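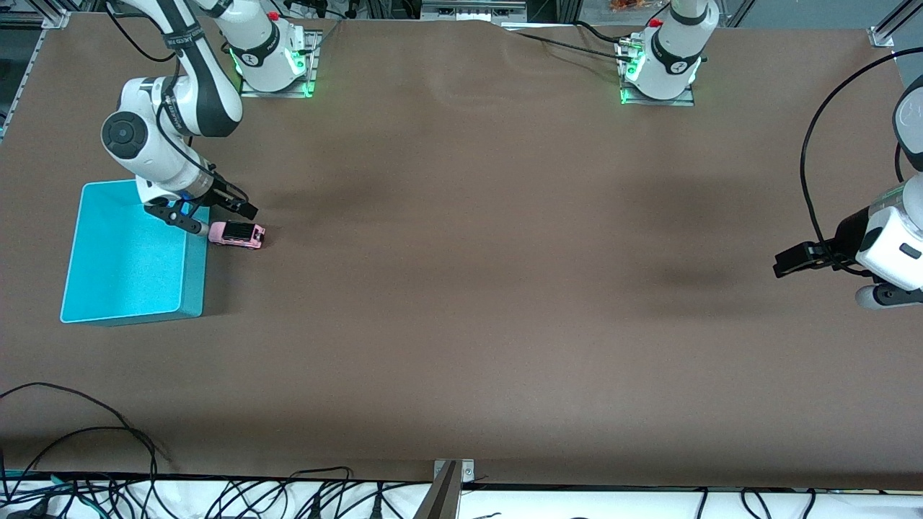 Tray on the left, empty, with the pink car on the table near its corner.

Sorting small toys into trays: a table method

This page covers clearing small toys from a work surface into open trays, one tray per category. It applies to toy cars, figures, blocks and other items that fit in one hand. The method was written for the play library at Zarkholm, which holds 3,396 loose pieces, but it works the same way for a single shelf at home.

What you need

A table with a plain, matte surface. Brown or gray is suitable. Patterned tablecloths make small parts hard to find.
Low-walled trays in a solid color. High walls slow down both loading and checking.
Labels. We use the Clukadano removable type, but masking tape is fine.
A soft cloth.
A bin for broken parts.

Setting up

1. Clear the table completely and wipe it down. If it has a soft cover, smooth the wrinkles outward from the middle. Cars roll into folds and tip over there.

2. Place the first tray at one side of the table. It does not have to be square to the edge. A slight angle is often easier on the wrist. Leave a hand's width free on the side you will be loading from.

3. Check that the tray is empty, corners included. Beads and loose wheels collect in the corners.

4. Put the unsorted toys on the table outside the tray. Do not tip out a full box. A batch of 16 is the upper limit for a small table.

Sorting

5. Start with vehicles. They are the easiest to recognize and the most likely to roll away.

6. Set each car on its wheels with the roof up before you pick it up again. You can then check the windows, the trim and the body for cracks.

7. Grip the car across the body, one finger on each side, below the windows. Do not lift by the roof. On older cars the roof is a separate part held by two clips.

8. Lift straight up, move over the tray wall, and lower until the wheels touch the bottom. Do not drop the car from the height of the wall.

9. Place the first car in the far corner and work back toward yourself. Loading from the near side means reaching over finished rows.

10. Park all cars facing the same way. Leave a finger's width between rows.

11. When the tray is full or the category is finished, label the short side and move the tray to the shelf. Bring in the next tray before adding more toys to the table.

Choosing tray colors

Use a color that contrasts with the toys. Pink and red cars show up well against cyan. Blue cars do not, and go in a yellow tray. Avoid clear trays, as the table color shows through.

Common problems

Cars roll inside the tray: the table is not level, or the tray bottom is too smooth. The Güler trays have a light texture that reduces this. A sheet of drawer liner also works.

Shadows make it hard to see the bottom: move the lamp to the side opposite your working hand - or turn the tray.

Pieces of one set end up in different trays: sort by set first, then by type. This applies mainly to the Reris garage sets, where the ramp and the cars are packed separately.

Storage

Stack no more than 2 loaded trays. Wipe empty trays before stacking them, and store them upside down.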